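Fotley to Gallov on separate tickets, minimum connection at Jornness

Fares and Routing > Self-transfer questions

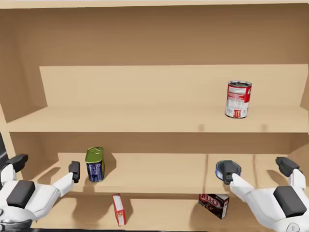 Beverley Hollis replied:
The 104 minutes you quote is gate to gate on paper. On separate tickets the first carrier closes its obligation at the baggage belt in Jornness, so the number you need is scheduled arrival to bag drop cutoff on the second flight. If the cutoff is an hour before departure, you have 44 minutes to get off, collect, walk landside and queue. I would not book it with a checked bag.

kestrel_row wrote:
Agree on the method. Without a checked bag the calculation changes, as you can check in online for the second leg and only need to clear security again. Original poster, are you checking anything?

cyril.lightfoot wrote:
One bag each, two travelers. The reason for separate tickets is price. The through fare on Kodikara is 172 more per person than the two one-ways added together, same flights, same dates in August. I priced it in the morning and again at 9 p.m. and the gap did not move.

kestrel_row wrote:
Same flights? Then the question is what you get for 172. On a through ticket a missed connection is the carrier's problem and they put you on the next departure. On two tickets the second coupon goes to no-show status when the gate closes, and any return on that same booking is normally canceled with it.

cyril.lightfoot wrote:
The return is a third booking, so it would survive. The outbound second leg is the only one exposed. Replacement cost if bought at the counter is unknown to me, I only see advance fares.

platform9b wrote:
I have a different view from the two above. I have flown this connection on split tickets several times, always with a bag, and have not missed it. Jornness is a small airport. The belt is next to the arrivals door and bag drop is on the same level. People apply hub logic to an airport where the whole terminal can be crossed in the time it takes to find a trolley.

Beverley Hollis wrote:
Terminal size is one input. Inbound delay is the other and you have no control over it. Several trips with no miss is a small sample. What were the arrival times against schedule on those trips?

platform9b wrote:
Did not log them. One was late enough that I went straight from the belt to the desk without stopping. Still made it.

Beverley Hollis wrote:
Then that one trip is the useful data point. A somewhat longer delay and the desk would have been closed.

platform9b wrote:
Or the desk agent takes the bag anyway, as agents at small stations often do.

kestrel_row wrote:
They may, if the bag belt is still running. It is discretion and it is not in the conditions of carriage. I would not price a trip on it.

tarmac_ledger wrote:
Two points that have not come up.

First, check whether the Fotley departure can be moved earlier. There used to be a morning rotation and an early afternoon one. If the morning fare is in the same bucket, the connection problem goes away and you spend longer in Jornness, where there is at least a café landside.

Second, check the booking channel. Some agencies sell two one-ways under a single itinerary number and it looks like a through ticket on the confirmation page. It is still two contracts. Look for ticket numbers. Separate ticket numbers with separate airline references mean you should assume no protection unless the agency states its own guarantee in writing.

cyril.lightfoot wrote:
Morning departure from Fotley is 100 more per person than the afternoon. So the options are:

Afternoon, split tickets: base price
Morning, split tickets: base plus 100
Afternoon, through ticket: base plus 172

All per person.

tarmac_ledger wrote:
Then the middle option is the weakest of the lot in my view. You pay more than half the difference, wait for hours, and still have no protection if the morning flight is canceled outright.

kestrel_row wrote:
Disagree. With a morning cancellation you can usually be moved to the afternoon flight, and that leaves you where the base option starts. So the middle option has a built-in spare. The base option has none.

tarmac_ledger wrote:
If there are seats on the afternoon flight. In August that is not a safe assumption.

kestrel_row wrote:
Fair. It lowers the value of the spare. It does not remove it.

Beverley Hollis wrote:
What time does the second leg leave, and is it the last one to Gallov that day? This matters more than the fare difference. If it is the last one, a miss also costs a hotel night in Jornness for 2 people.

cyril.lightfoot wrote:
Leaves 6:40 p.m. It is the last one.

Beverley Hollis wrote:
Then through ticket, or go carry-on only. I would want to see the rebooking terms on the through fare before paying, as the lowest Kodikara fare class does not show them until the payment page.

platform9b wrote:
I would still take the base option and keep the money. If you travel often enough, the savings cover the occasional miss. For a single trip with a fixed date at the other end I can see the argument for the through fare.

cyril.lightfoot wrote:
Date at the other end is fixed, it is a ferry booking. We looked at carry-on only, but the second leg allows a smaller bag than the first and ours is over on depth.

tarmac_ledger wrote:
Measure with the wheels on. The published limit on that leg includes wheels and handles.

cyril.lightfoot wrote:
That was with the wheels. I have the through fare on a hold until midnight and will read the rebooking terms tonight. Will post the wording if it differs from what is described above.

kestrel_row wrote:
Please also post whether the bag tag is issued to Gallov at Fotley. The last report on here said yes for through tickets, but that was before the desk moved.

Replies: 21 | Shares: 2

Recent in Fares and Routing
Seat fee charged twice after a schedule change
Gallov airport: last bus into town after the late arrival
Holding a fare overnight, which agencies still allow it
Jornness landside storage lockers, opening hours
Name correction on a split booking

Contact the moderators | Forum rules | Copyright Fares and Routing board | Back to top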